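Plates in the rack, 89 times out of 100

I dropped in on Annapurna Kaimal's lab in July, mostly because she'd promised me I could see a robot do the washing up. It doesn't do the washing up, as I found out within a minute of getting there, but it does put plates in a rack, and it's got surprisingly good at it!

The project is called Sarka, and the new result is a nice simple one. Kaimal and her colleague Ravindran Kartha taught the arm from just 14 demonstrations, each one a person guiding it through the job by hand. Then they ran 100 trials with the plates starting in different spots. It got them standing in a slot 89 times. Their older method, using the very same demonstrations, managed fewer than half.

So what changed? The old version tried to copy the whole movement from start to finish. The new one splits it up – get near the rack, find a gap between the wires, then lower the plate slowly and feel for contact. If the edge catches on a wire, the arm backs off a little and has another go (Kartha calls this "the wiggle", and I'm told that word won't be in the paper).

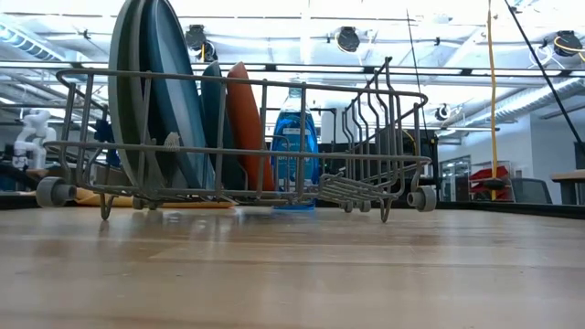
Most of the misses came from big plates going in next to one another, where there's not much room left to aim for. Glasses and bowls haven't been tried yet. Saranya Marar, who ran the trials, wants to do mugs next and is already dreading the handles.

The team is writing it all up now and plans to release the code alongside the paper. I've asked to come back for the mugs.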